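First-time candidate on leaflets, doorsteps and losing sleep

Published 2026-09-04

The independent candidate for the Horkden ward had never been to a council meeting before January. She went to complain about the bus to Grestow, sat through two hours on parking permits, and came home with a nomination form.

"I thought it would be harder to get on the ballot," she says. "You need signatures from people who live in the ward. I got mine in one evening, mostly from my own street."

Her budget is £450. Most of it has gone on printing. The first 500 leaflets had the wrong polling day on them and had to be done again, which the printer did at half price.

She is 68 and does her doorstep rounds after tea, four evenings a week. People ask about bins and the bus. Very few ask which party she is with.

"One man kept me for forty minutes about a hedge," she says. "I wrote it all down. It isn't even the council's hedge – it belongs to the railway."

Would she stand again if she lost? She takes a while to answer.

"I'd want to see the result first. If it was close, yes. If I got 4 votes I'd probably go back to writing letters."

She has one more public meeting to get through, at the library, and has not started on her speech.
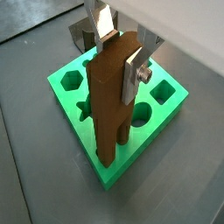
A brown block held upright over a green shape-sorting board.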